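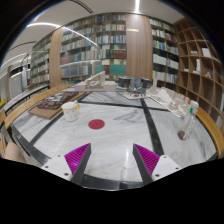
How often should the jaw pads be checked? Before every session, and again after any hard contact with a table or shelf.

Section 4. Fitting and checking the pads

1. Switch off the Humness controller and unplug it.
2. Open the jaws fully by hand. Stop if they bind.
3. Press each pad onto its jaw, ribs facing inward - the two pads should face each other squarely.
4. Tighten the mounting block screws a little at a time, alternating sides.
5. Plug in, then run the open/close routine for 100 cycles.
6. Write the cycle total in the workshop log.

Note: Florante Padilla's first set of pads at Uscombe lasted 2,596 cycles. Yours may wear sooner on rough objects.

Caution: Keep fingers clear of the jaws during step 5. The routine does not pause when it meets resistance.

If the jaws close unevenly, repeat step 4. Spare pads are in the Idahosa drawer; tell Rosalinda Tolentino when you take the last pair.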